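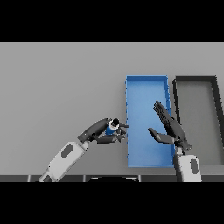
シミュレーション上で集めた手本は、実機の学習にそのまま使えるのか。

そのままでは使えない。現段階では事前学習の材料と位置づけており、実機で収録した手本を追加して調整することを前提に計画を組んでいる。

Midura助成事業 進捗報告
課題名：両手操作の手本データ収集および模倣学習用データセットの整備
実施機関：Atstead研究所 操作学習グループ
報告責任者：Kristaps Šimkus

1．報告の範囲

本報告は、前回の中間報告以降に実施した手本収集の状況、品質確認の結果、ならびに次期の作業予定をまとめたものである。方策の学習結果については、比較条件が出そろっていないため今回は扱わない。収集環境の構築に要した費用の内訳は、別紙の支出報告書に記載した。

2．対象作業

今期の対象は、小型の円筒容器を片手で把持し、両手の間で受け渡したうえで指定のトレーに収める作業である。前期に扱った片手による把持と配置に比べ、左右の手の時間的な調整が必要となる。受け渡しの瞬間には両手の指が容器の周囲に集中し、干渉と落下が起こりやすい。申請時の計画では、この区間の手本を十分な数だけ確保することを今期の主目的としていた。

手本は操作者による遠隔操作で収録した。操作者はUrskaと呼ぶ当グループの操作系を用い、手首の位置と姿勢、および各指の曲げを同時に入力する。記録項目は、関節角度、指令値、物体の位置と姿勢、視点画像、作業の開始および終了の時刻である。開始前には両手を所定の姿勢に戻し、容器の位置と向きを条件表に従って設定する。

3．収集の進捗

計画では、容器の初期位置、向き、受け渡しの方向を組み合わせた40条件について、合計300件の手本を収録することとしている。報告時点で31条件の収録を終えた。未了の条件は、容器を身体から遠い位置に置くもの、および右手から左手へ渡すものに偏っている。いずれも操作者の習熟に時間を要したことが遅れの主な要因である。

習熟の問題に対しては、収録前の練習時間を延長し、受け渡し区間のみを繰り返す短い練習課題を導入した。導入後は、把持を開始してから手を離すまでのためらいが減ったとの報告を操作者から受けている。定量的な比較は未実施であり、次期に収録時間の分布として整理する。

4．品質確認

収録した手本は、自動検査と目視確認の二段階で確認している。自動検査では、記録の欠落、関節可動域の逸脱、物体と指の過大なめり込みを検出する。目視確認では、把持が作業の意図に沿っているか、不要な待ち時間が含まれていないかを確認する。
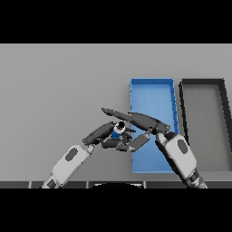 受け渡し区間については、渡す側の手が離れる時点と受け取る側の手が把持を確立する時点を人手で付与することとした。この二つの時点は関節角度のみからは一意に定まらず、確認者の間で判断が分かれる例が見られた。そのため、接触の記録と視点画像を並べて表示する確認画面を用意し、判断の基準を手順書に追記した。改訂後の手順書は、既に確認を終えた手本にもさかのぼって適用している。

確認の結果、38件を学習用の集合から除外した。除外理由として最も多かったのは、容器が指にめり込んだ状態で持ち上がったものである。このほか、受け渡しの途中で容器が落下したもの、記録の末尾が欠けたものが含まれる。落下を含む手本は廃棄せず、失敗例として別に保管する。失敗からの復帰を学習させる際の資料となる可能性があるが、その利用は当初計画に含まれていないため、実施する場合は改めて協議を申し入れる。

めり込みへの対応として、指先の接触計算の設定を見直した。設定変更の前後で手本の性質が異なることが懸念されるため、各手本に設定の版を記録し、混用の有無を後から確認できるようにしている。変更前に収録した分の扱いは、少数の条件を再収録して比較したうえで決定する。

5．データの管理

収録データは所内の保管領域に置き、毎週木曜日に複製を作成している。データの形式は前期に提出した仕様書に準拠するが、両手の把持状態を示す項目を新たに加えた。仕様書の改訂版は次回報告に添付する。操作者の個人情報は手本に含めず、練習の有無と習熟段階のみを符号で記録している。

外部への提供に関しては、共同研究先のKhúcから、物体の位置と姿勢を除いた縮小版の利用希望が寄せられている。助成契約上の公開条件に照らして支障がないか、貴財団の見解を伺いたい。回答を得るまで提供は行わない。

6．課題および対応

(1) 条件の偏り
未了の条件を優先して収録する。既に終えた条件への追加収録は、除外により件数が不足したものに限る。

(2) 操作者間の差
同じ条件であっても、容器を持つ高さや受け取る側の指の開き方に個人差がある。多様性として残すことが望ましい一方、件数が特定の操作者に集中すると学習結果に影響するおそれがある。割り当て表を改め、各条件を複数の操作者が担当する体制とした。

(3) 実機への移行
実機での収録は、指先の消耗部品の納入が遅れているため着手していない。納入は1月の見込みである。遅延がさらに生じた場合は、実機で扱う条件を絞り、事業期間内に比較評価を終えることを優先する。

7．次期の予定

未了条件の収録と、接触計算の設定変更に伴う再収録を並行して進める。収録の完了後、学習用と評価用の分割を確定し、基準となる模倣学習手法による初回の学習を行う。分割にあたっては、同一の条件が双方に含まれる場合と含まれない場合の二通りを用意し、未知の初期位置に対する成功率を別に報告する。

予算の費目間での流用は、現時点では予定していない。計画変更届の提出を要する事項が生じた場合は、所定の様式により速やかに届け出る。

お問い合わせ：Atstead研究所 操作学習グループ 事務担当 ｜ © Atstead研究所 ｜ ページの先頭へ戻る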